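Robots sort the pegs at Posolgate open day, but questions pile up

Visitors to the Posolgate business park got a look this June at the machines that Bekeo says will one day take over the dullest jobs in small workshops. What they saw was a pair of robot arms and a lot of clothes pegs.

The firm, which has rented the old Issahaku print works for two years, opened its doors from 10am and handed out leaflets promising "hands for every bench". By the time the doors closed, 241 people had signed the visitors' book, a good many of them from the packing and assembly firms nearby who have been hearing this sort of promise for a while.

The main demonstration took place in a white-tiled booth with a marbled worktop. Two arms, one at each side, were given the job of clearing pegs from the worktop into a yellow tray. A bowl, a spoon and a metal rack had been left in there as well – to make it more like a real kitchen, staff said, though no arm was asked to do anything with them while your reporter was watching.

It is slow work to watch. A run lasted seven minutes by the clock on the wall, and there were pegs still out on the worktop at the end of it. A child of six standing near the front offered to go in and finish the job, which got the biggest laugh of the morning.

Emília Danko, who runs the demonstration side for Bekeo, did not seem put out. "People see a peg and think it's easy," she said. "It's small, it's lying at any angle and there's another one next to it. If we can do pegs we can do a great deal else."

Asked what else, she mentioned cable clips, bottle tops and cutlery. Asked when, she said the firm was "not giving dates today".

The leaflet gives a success rate of 79 per cent, taken over 1503 attempts at picking up a single peg. It does not say how the pegs were laid out, or who put them back on the worktop between attempts. Ms Danko said staff did that part by hand. She also confirmed that the figure counts a second try at the same peg as a success, a point that appears nowhere on the leaflet.

None of the business owners we spoke to on the way out had put their name down for a trial. One, who runs a packing line in Wolosstead and asked not to be named, said he had come hoping to hear a price and had left without one. "My lot would have that tray filled before the kettle boiled," he said. He did take a leaflet and a free pen.

Others were kinder. A retired machinist who stayed for three runs said she had seen worse from equipment that was already on sale, and that the arms were at least quiet enough to talk over.

Bekeo plans a second open day in the autumn, when it says the arms will be working with mixed items. There will be no charge for entry, and parking is at the Posolgate end of the site.
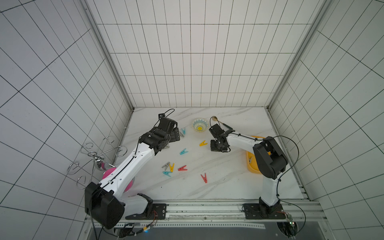
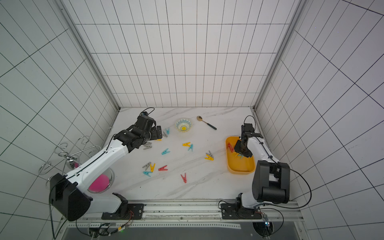
Two arms and plastic pegs in the Bekeo booth.

Filed under: Business, Local news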